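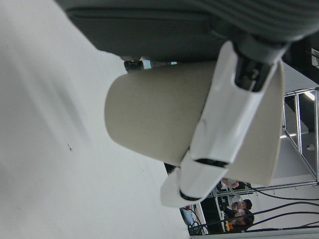

4.2 Does pre-washing matter?

Few rules in home sewing are repeated as often as the one that cotton must be washed before it is cut. We had expected to find some measurements behind it. Of the 3808 forum posts collected from the Dretuvari archive, a large share give the advice to beginners making bibs, crib quilts or dress-up clothes, and almost none report a length taken before and after. The posts that do give numbers tend to quote one another. Głowacki's often-cited leaflet, which many posters treat as the source, offers no data either and says only that unwashed cloth "will disappoint."

Our own test was small, and we do not want to claim too much for it. Members of the Duddale sewing circle made 65 bibs from the same bolt of printed cotton, some from washed cloth and the rest from cloth straight off the bolt. All were backed with terry and closed with a snap. Each bib was then washed six times at the setting its maker used at home. That last choice was a mistake, in hindsight. It let in differences between machines that we cannot separate from differences in the cloth.

Figure 2. Beige paper cup on its side, held by a white gripper finger.

The unwashed bibs did come out smaller along the lengthwise grain. What is less clear is whether anyone would care. When finished bibs were laid out in mixed piles, two of the makers said they could pick out the unwashed ones by the puckering at the neck. Neither did better than guessing. Puckering was present in both groups and seemed to follow the person sewing more closely than the treatment of the fabric, as one might expect where curved seams are clipped by eye.

Jasińska argues that the real risk is uneven shrinkage between the front and the backing. This is a fair point for quilts, where a large area is held by many lines of stitching, and our bibs cannot answer it. Her evidence, however, comes from one quilt top, and she does not say how the backing was treated. The Bultix thread guide repeats her claim with more confidence than she does.

We would therefore treat pre-washing as a habit with a plausible reason behind it, untested at the scale of small gifts. Dye bleed is a separate question. We saw one pink-stained terry backing, from washed cloth, and have no explanation for it. Makers' notes on detergent were too patchy to help.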